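Welcome to the FAQ for the Suddale Household Spending Survey! We get a lot of lovely, curious questions about our diary study of how families spend and save, so we've gathered the ones that land in our inbox most.

## What is the survey about?

We look at how household budgets differ between the town of Suddale and the villages around it, and how those differences change over time. Income is only half the picture. Two families can bring home the same pay and live very differently, and that's the part we find so exciting!

## Who takes part?

The current round covers 1,151 households. Addresses are drawn at random from the local register, so we can't add people who write in, much as we'd love to.

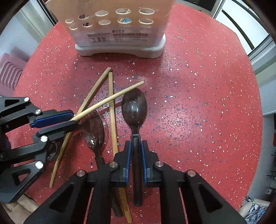

## How long does a household stay in?

You keep a spending diary for 12 weeks, with a short interview at the start and another at the end. Lama Geagea runs the interviews and is happy to do them by phone in the evening.

## Do I have to write down every little thing?

Yes please! Coffee, bus fare, a birthday card – it all goes in. Small purchases are where diaries tell us things that bank records miss, especially in homes that pay mostly in cash. If you lose a receipt, write your best guess and tick the "estimated" box.

## How do you sort the purchases?

Every entry gets one of our spending codes. Food is split into eating at home and eating out, and housing has separate codes for rent, repairs and utilities.

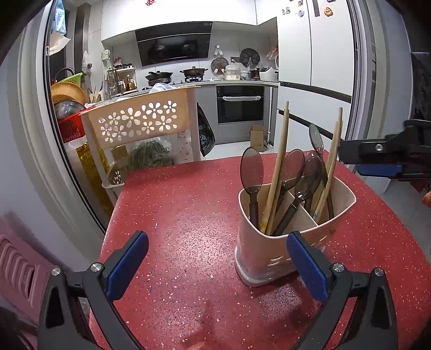

Kitchen goods cause more coding questions than anything else in the diary. Our rule is to go by what the item is for and how long it's meant to last. Spoons and chopsticks that stand in a caddy on the counter between meals are household durables, and so is the caddy. A pack of throwaway cutlery for a picnic goes under disposables. If you aren't sure, just describe the item and Elias Aoun will code it for you.

## How do you compare large and small households?

We adjust for size. The first adult counts as 1, and each further person counts as less, with children weighted lower than adults. It's a rough tool, but a family of five doesn't need five stoves, and plain per-person figures would hide that.

## Can I see the results?

Absolutely! Summary tables come out each October. Researchers can also apply for the anonymous diary file through Tello, our data portal. Villages with very few diaries are merged with a neighbor before release.

## Can I stop partway through?

Any time, and you don't have to say why. Let us know if you'd like your earlier weeks deleted too – otherwise we keep them and mark the diary as partial.

Page updated 2018-05-27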